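How a Drawer Organizer Keeps Small Parts Apart

Part of the series Things That Hold Things
By Verena Marti

A small part is easy to lose. A screw can roll off a table, a bead can fall into a carpet, and a button can disappear into the bottom of a box with a lot of other buttons. People who work with small parts need a way to store them so that each kind can be found quickly. One common answer is the drawer organizer, also called a parts organizer or a small-parts cabinet.

What it is made of

A drawer organizer has two main pieces. The first is the frame. The frame is the outer body, together with the dividers inside it. Some dividers run across and some run up and down. Where they cross, they make a grid of openings, and each opening is called a compartment.

The second piece is the drawer. A drawer is a box with a bottom, a front, a back, two sides and no top. It is made slightly smaller than its compartment. The difference in size is called the clearance. If there is too little clearance, the drawer rubs and sticks. If there is too much, the drawer tilts when it is pulled.

Many organizers are made by a method called injection molding. Plastic is heated until it flows, and then it is pushed into a hollow metal mold under high pressure. The plastic cools, becomes hard and is taken out. One mold can make the same drawer again and again, and this is why drawers of one size can usually trade places.

Rows and columns

A grid is described by its rows and its columns. Rows go from side to side. Columns go up and down. To find the number of compartments in an even grid, multiply the rows by the columns. Three rows and four columns make 12 compartments. A large cabinet in a repair shop may have many more than that, and then each drawer often gets a code. In the code B3, the letter gives the row and the number gives the column. You may know the same system from maps.

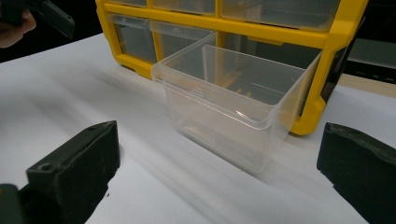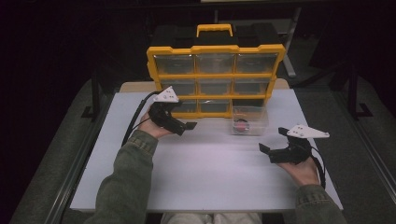
The front of a drawer does more work than the other sides. It closes the compartment, it gives your fingers something to pull, and it lets you see what kind of part is stored there. The clear drawer standing in front of the yellow organizer has a front that is taller than its side walls, with a small molded tab near the top. The tab is the handle. It needs very little plastic, and it is made in the same mold as the rest of the drawer, so it does not have to be glued on later.

Why clear plastic is useful

A clear material lets most light pass through it. The word for this is transparent. A material that lets light through but scatters it, so that shapes look blurred, is called translucent. A scratched or dusty drawer can change from one toward the other. You may still be able to tell the color of the parts inside, but their shape is harder to make out. Washing helps with dust – it does not help with scratches.

Frames do not need to be clear. They are often made in a strong color, which makes the edges of each compartment easy to see when you are putting a drawer back.

How to sort parts

Sorting means putting things into groups by a rule. The rule should be chosen before the first part goes in. Some rules that work:

By kind: screws in one drawer, nuts in another.
By size: short screws in one drawer, long screws in another.
By use: everything for one model airplane together.

Two rules can be used at once. Each row can hold one kind of part, and the size can increase from left to right. Heavy parts should go in the lowest row. This keeps most of the weight near the table, and the organizer is then harder to tip over.

Do not fill a drawer to the rim. Parts that stick up can catch on the divider above and jam the drawer.

Try it

You need an empty egg carton and a handful of mixed buttons. A carton with 12 cups is a grid of two rows and six columns.

1. Choose a rule for the rows, such as two holes or four holes.
2. Choose a rule for the columns, such as color.
3. Sort the buttons.
4. Ask another person to look at the carton and work out both rules.

If a button fits no cup, write down why. You may need a third rule, or one cup for parts that do not belong to any group. Many workshops keep a drawer like this, usually labeled "Misc.", short for miscellaneous.

Words to know

Clearance: the gap between two parts that fit together.
Compartment: a separate space inside something larger.
Divider: a wall between two compartments.
Transparent: letting light through so that things can be seen clearly.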